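Terkis gripper fingers (long taper, set of 2) – three stars
Reviewed by Bronwyn Tamihana, September 17, 2026

Quick one, back to work in a minute. Bought two sets for the laundry folding rig, one per arm. Shape is good. Long, thin, get in under a collar nicely. Colour is fine, who cares.

The problem. Left gripper stopped opening partway through a jersey at 285 cycles. Fingers shut on the fabric, fault light on, and the release command did nothing. Had to kill power and back the jaw off by hand. Mesh tore a bit at the neckline. Screw at the finger base had worked loose and the finger was sitting crooked in it's mount. Box says good for 1000 before you need to check anything. Nope.

Safety bit – hit the e-stop BEFORE you reach in. I didn't, and when the jaw let go the arm dropped onto the couch next to my hand. No harm done but my own stupid fault.

Novport (the seller) answered in 3 days, sent new screws and said use threadlocker. Fair enough, but put that in the instructions. Vuner set I had before never came loose, though they were too fat for sleeves.

Refitted both sides, now checking screws every morning. Would buy again if they fix teh hardware.

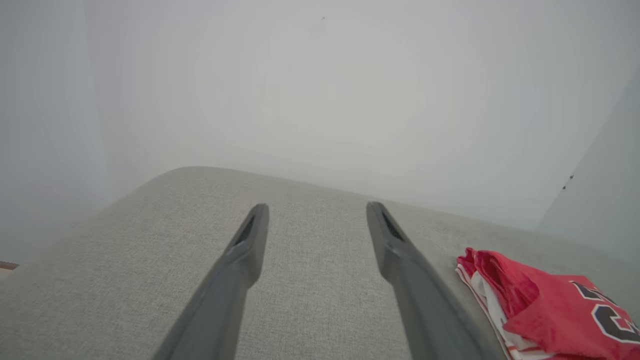
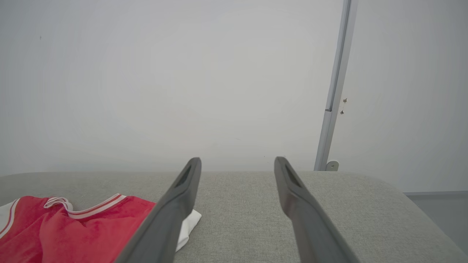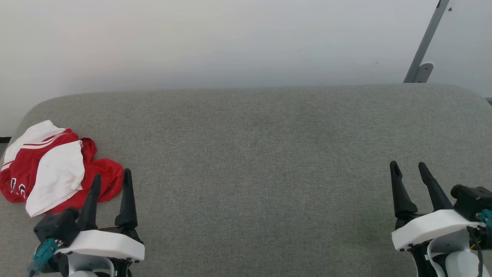 Red jersey on the grey couch, fingers open in all three.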